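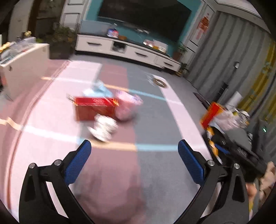 the pinks and the grey-blue, colours I keep coming back to

Hultside Arts Board > Public Art & Street Stuff > Underpass wall, what colours and who gets a say

tinshed_kel
25 August 2025
So the council notice is up on the station fence. The Prerach underpass wall is getting painted, both sides, budget of 3000 for materials and one lead artist. Comments close in 17 days. I've read it twice and it says nothing on colour or theme, only "a work responding to the neighbourhood". Which could be a giant magpie for all we know.

My vote is big flat areas of colour. Dusty pink, pale pink, grey-blue, maybe a thin line or two running across. No faces, no birds. That tunnel is grim and low and I reckon anything busy is going to make it feel lower.

Thoughts? And has anyone got the name of the lead artist, the notice doesnt say.

mossrock
Lead is Rosaura Espinoza. She did the long wall behind the pool at Huromness. Very figurative, lots of hands.

tinshed_kel
Oh I like that wall. Bit much for a tunnel though?

dorrie_w
Hard disagree on no birds. Sorry. People walk through there at six in the morning to get the train and a wall of pink rectangles is going to look like a bank foyer. Give them something to look at. My kids still talk to the fox on the Zapata laneway, and that's been there since they were in prams.

mossrock
The fox is good becuase it's one fox.

dorrie_w
Ok yes. One bird then.

grout_line
Has anybody thought about the surface. I've done two walls in that style of old render and it drinks paint. You prime it, come back, prime it again. 3000 for materials on both sides is thin once you add an anti-graffiti coat. Flat colour shows every patch-up too. Someone tags it, council sends a bloke with a tin of nearly-the-same-pink and there's your nice big field of colour with a square in it forever.

So I'd go busy on purely practical grounds. Pattern hides repairs.

tinshed_kel
Hm. Hadn't thought of the patching. Could you keep the leftover paint labelled and stored somewhere? Council depot?

grout_line
You could. They did that for Huromness and the tins skinned over in a shed that gets to forty degrees. Write the colour codes down, that's more use. Codes on paper, codes in an email, codes on the back of the plaque if you have to.

sidestreet_anton
Coming at this from the other side. Why does it need painting at all. I like the concrete. You can still see the board marks from when it was poured, and there's that rust stain near the north end shaped like Tasmania. Every bare wall in Hultside gets a mural now and they all end up in the same eight colours. The town used to have a look of its own, kind of plain and a bit tough. Now it's like walking through a lunch box.

dorrie_w
A lunch box!! It smells like a toilet down there Anton

sidestreet_anton
Paint won't fix the smell. Drainage will. Lights will. I'd put the 3000 into lights.

mossrock
Different bucket of money, I asked. Arts money can't go on lights unless the lights ARE the artwork.

sidestreet_anton
Well then make the lights the artwork.

tinshed_kel
ok that's kind of a good idea?? Coloured wash on bare concrete. Pink at one end going to blue at the other. You'd keep your board marks and I'd get my colours

grout_line
Who's changing the bulbs though. The strip they put under the Zapata footbridge lasted from June to the first big storm.

mossrock
LED now, bit tougher. But yeah you'd need a sparky and a maintenance line and the notice says painted. "Painted" is in the heading. Doubt they'll budge.

dorrie_w
Also I don't want to walk through pink light on my own at night thanks. Plain bright white please. Women on this board will know what I mean.

tinshed_kel
Fair point, didn't think of that, taking it back.

pell_street_jo
Lurker here, live on the Prerach side so I use it twice a day. Couple of things.

The wall has 3 sections, not one long run. There are two bits where the render steps back. So you could do different things in each, flat colour in the middle where it's lowest and Rosaura's figures at the entrances where there's daylight and you can stand back to see them. In the middle you can't get more than an arm span away so nobody is ever going to see a big picture down there, just somebody's giant elbow going past.

Also please leave Tasmania. I like it too.

sidestreet_anton
Thank you Jo

tinshed_kel
The elbow thing is exactly what I was trying to say and couldnt. Close up you only get colour anyway.

grout_line
Flat in the middle is also where it gets tagged most. Just saying.

mossrock
Is it? I thought the entrances got it worst.

grout_line
Entrances get the stickers. Middle gets the paint. No sightline from the street.

dorrie_w
I could live with Jo's version. Still want the bird. Entrance, Hultside end, left as you go in. Put it up high so kids look up.

mossrock
What worries me more is the timing. Artist appointed before comments close, so what are we commenting on? Last time they had 20 submissions and the design was the same before and after. I went to both meetings. Not a line moved.

pell_street_jo
I was at the second one. They did shift the seat.

mossrock
They shifted the seat, true.

sidestreet_anton
I'll be putting in "leave it bare" for the record and then I'll go along with whatever.

tinshed_kel
Going to draft something tonight. So far: three sections treated separately, plain colour in the low part, figures at the ends, colour codes written down and kept, ask for better white lighting as a seperate item, and the rust stain left alone. Will add a line that not everyone wants paint. Shout if I've got it wrong.

grout_line
Add two coats of primer. Spell it out or they won't price it.

dorrie_w
BIRD

tinshed_kel
And a bird, with a question mark.

dorrie_w
No question mark

pell_street_jo
Can you post the draft before you send it? Some of us would put our names to it. Also does it have to go by post or is the web form working again, it ate my last one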